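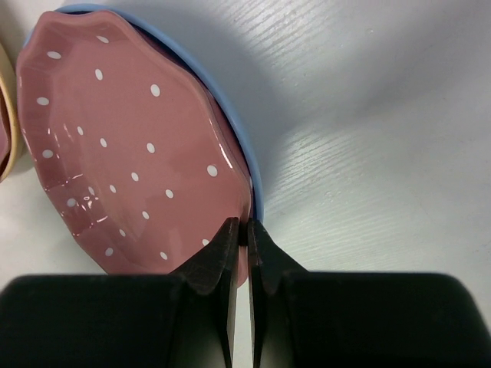
Bol rose à pois blancs et plat bleu.

Chapitre 4
Accueillir l'élève allophone : les premières semaines

Un élève allophone est un élève dont la langue première n'est pas celle de l'école. Le terme ne dit rien de son niveau scolaire. Certains arrivent après une scolarité complète et suivie, d'autres n'ont fréquenté l'école que par intermittence, d'autres encore n'ont jamais appris à lire dans aucune langue. Ces situations appellent des réponses différentes, et le premier travail de l'enseignant consiste à les distinguer.

Le chapitre précédent portait sur l'évaluation à l'arrivée. On suppose donc que l'entretien avec la famille a eu lieu et que l'élève a passé, dans sa langue, les épreuves de lecture et de calcul. Il reste à organiser son emploi du temps, à choisir les premiers contenus et à décider qui, dans l'établissement, suivra ses progrès.

4.1 Classe ordinaire ou groupe de langue ?

Deux modèles coexistent. Dans le premier, l'élève passe l'essentiel de la journée dans un groupe de langue et rejoint sa classe pour quelques matières. Dans le second, il est inscrit dès le départ en classe ordinaire et reçoit un soutien à heures fixes. À l'école Kasham, où Geert Verbeke a coordonné l'accueil, on comptait 294 élèves, dont 60 allophones ; l'horaire y était mixte et révisé en octobre — puis à chaque fin de trimestre.

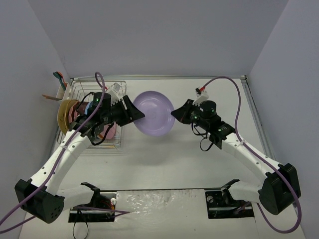

Le vocabulaire des premières semaines doit servir tout de suite. On commence par les consignes de classe, les lieux, le matériel, les repas, puis on passe aux propriétés des objets et aux relations dans l'espace. Les prépositions demandent plus de temps que les noms et se travaillent sur des supports concrets. Devant l'assiette violette de la photographie, l'élève peut dire qu'elle est penchée, qu'elle est au milieu de la table, qu'elle se trouve entre les deux bras. L'enseignant note les formes produites sans corriger chaque erreur, et reprend les plus fréquentes à la séance suivante.

4.2 Combien de mots, et lesquels ?

La liste Tirnari, reproduite en annexe, retient 1000 mots répartis par thèmes. Les 192 premiers forment le noyau à aborder avant toute lecture suivie. Il ne s'agit pas de les faire apprendre par cœur.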